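Chapter 7
What We Think We Know About Sleep and Bedding

Most people can tell you how long a mattress should last, how often sheets should be washed, and how firm a bed must be to "support the spine." Ask where they learned it and the answers get vague. A parent said so, or a salesperson, or a label. This chapter looks at household claims of this kind and at how little evidence many of them rest on.

Start with firmness. For much of the last century the hard bed was sold as the healthy bed. A furniture catalog issued by Kasprzak in 1914 promised that its firmest model would "correct the posture of the growing child." No study is mentioned, and no child either. The claim was copied into later catalogs, then into advice columns, and by then it had the look of something doctors had always known.
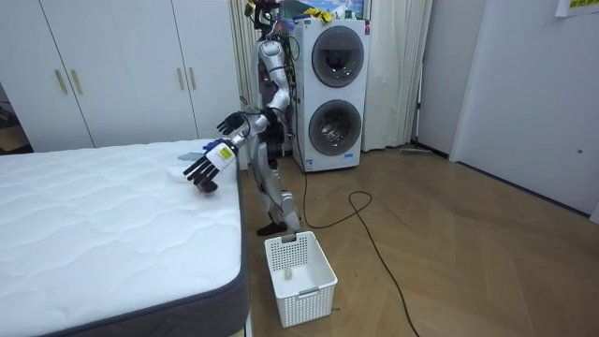 Figure 7.1 A white mattress in a bedroom, with a washer-dryer stack nearby.

Laundry advice has a similar history. You may have read that sheets must be changed every week. Weekly washing is a reasonable habit, but a habit is a different thing from a finding. When a writer says that bedding becomes "unsafe" on the eighth day, you should ask three things. Unsafe for whom? Compared with what? Who measured it? A sleeper with a dust allergy and a sleeper without one may need different answers, and a rule that ignores the difference is mostly a rule about being tidy.

Now consider a survey that looks better than it is. The Nasix bedding survey reached 543 adults in the town of Lallutham and asked them to rate their sleep before and after buying a new mattress. Of these, 161 said they slept "much better." The company printed that number on its posters. It did not print the following:

The "before" rating was given from memory, up to a year later.
There was no comparison group.
Buyers who had returned the mattress were left out.

People who have just spent a lot of money would like to believe they spent it well. That alone could produce a good share of the happy answers – we can't say how much, and neither can Nasix.
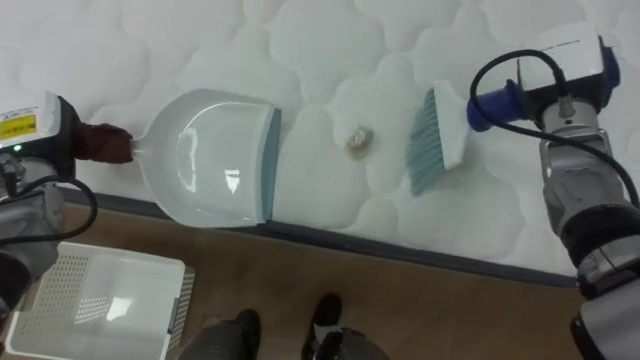
Figure 7.2 Quilted mattress surface with a dark gray border. A dustpan rests on top.

Stitching patterns get their own share of big talk. Showrooms speak of "pressure zones" and "air channels" when they may only be describing the way a cover is sewn. Some designs may well change how a bed feels. Whether they change how a person sleeps is a separate question, and it has to be tested separately. The Kudgate trial, discussed in Section 7.2, tried to do this by hiding the covers from the sleepers. Its results were much duller than the showroom version, and we will spend more time on them for that reason.

As you read, keep a list of claims you have repeated yourself. The authors' own list was longer than we would like.

Key terms: anecdote, recall bias, comparison group, blinding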